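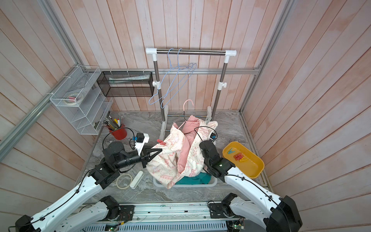

Home | Notebook | People | Supplies

Laundry corner, August
Posted by Boonmee Nakpan

Spent most of the morning on the hanging problem, and I'm starting to have opinions about hangers! The thin wire ones (we have light blue and pink) are fine on the top bar of the rack, but the minute one goes into the basket with the clothes, its hook finds a sleeve and you're stuck untangling it. So from now on, hangers live on the bar and only clothes go in the basket. I'll put a note up.

The cream garment with the pink cartoon print is still my favorite thing to practice with – big print, easy to tell front from back even when it's all bunched up. The teal cloth always ends up at the bottom of the pile. No idea why.

Clothespins: the red ones show up best against pale fabric. Please put them back in the jar by the door, I was down to 7 by lunch.

To do
- ask Vavereck about softer pins, the order minimum was 300 last time
- tighten the knobs on the drying rack, 10 minutes tops
- try two tops on one hanger? Thomas thinks it'll slide off, I want to see it – maybe after lunch tomorrow

Last updated: August, 4:40 pm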